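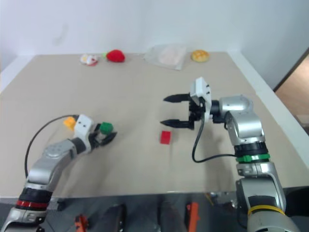

Week 3: looking after the two-armed cell

Before we get to anything clever, a word on cables, dear to my heart and the cause of most of the grief we had in July. Every arm in the Naldale lab gets the same going-over before it moves, and I'd ask you to take your time with it (there's no prize for finishing first!). Look at the black cable at each gripper and notice how generous the curve is, with the left one swinging well out over the table before it comes back to the arm. Leave yours with that sort of slack, then jog the wrist slowly to both ends of its travel and watch that nothing snags or pulls tight.

Next, open and close each gripper on something small and forgiving. Write the cycle count in the logbook; the left one stood at 1,395 when Saeed Moradi last serviced it, and he'll want to know the new figure.

If a finger sticks, stop, power down and fetch Sibusiso Xaba. Please don't force it, however tempting.

Reading for next week: Masilela notes, page 137.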